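In Praise of the Hotel Bedside Table 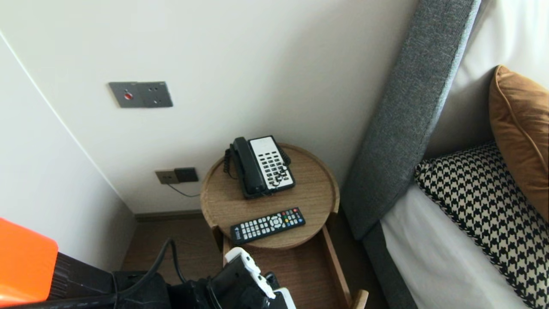 A small round argument

I have a soft spot for the bedside table in a hotel room, and I've never managed to talk anyone else into sharing it. People come home from a trip and tell you about the breakfast, or the view, or the shower that took ten minutes to work out. I come home and talk about where I put my glasses!

My stay in Wurdale in March is what finally pushed me into writing this down. Room 32, a quiet corner, a bed, and next to it a round table in light oak with a telephone at the back and the TV remote at the front. I was delighted with it. I put my book down and took it up again just to enjoy the reach.

Let me make the case for round. Square bedside tables have corners, and corners find your hip at three in the morning when you're in a strange place and have forgotten which side the bathroom is on. A round one lets you brush past. It also looks friendlier in a tight spot between wall and bed, where everything else is already a straight edge. Yes, you lose a bit of surface, but how much surface does a person need for one night? A glass of water, a book, a watch. If you've got more than that, you've moved in.

And then the rim! This is the detail I could go on about all evening (and have). A slightly raised edge turns a table top into a tray, and a tray is exactly what you want beside a bed. Pens stop at the rim. Earrings stop at the rim. My lip balm, which has rolled under more hotel beds than I care to remember, stops at the rim. I once stayed at a very smart place in Mummont with a bedside table of polished glass, flat as a pond, and spent part of my last morning on my stomach with a torch looking for a cufflink.

The telephone, still

I know the bedside phone is supposed to be on its way out. Lots of hotels have swapped it for a tablet, or a code you scan, or a message service that asks you to rate it before it has done anything. I think they're wrong. A proper desk phone with a handset and a coiled cord is the kindest object in the room. You can use it half asleep. You don't need a password, or a charged battery, or your reading glasses if you know where the nought is. When I had a rotten cold in Stimarier a few winters ago, I picked up the handset, croaked something, and a pot of tea came up. I'd like to see an app understand that croak.

It does take up room, I'll give the doubters that. So put it at the back, where you can reach it by stretching, and leave the front for the things you'll want ten times before morning.

Which brings me to the remote. Mine in Wurdale was black with little white buttons, and red, green, yellow and blue ones up near one end. I have never knowingly pressed a coloured button with any purpose, and yet I would miss them terribly. What matters is that the remote was by the bed. So many hotels leave it across the room under the television, as if you might like to stand there in your socks and change channel by hand.

A plea about sockets

One wish, while I'm being fussy. Low wall sockets are fine for the lamp and whatever else lives in the room, but I'd love one at pillow height for the guest, every time, everywhere. Leaning out of bed and feeling about down near the skirting board is a poor way to end a day, and my arms are not getting any longer.

I've tried to copy all this at home. The table I ended up with is a second-hand Tyagi, round, with a lip and a shelf underneath, and I carried it 18 streets home because I couldn't bear to wait for delivery. It holds a lamp, a book and a glass of water. I haven't got a telephone for it yet, but I've been looking.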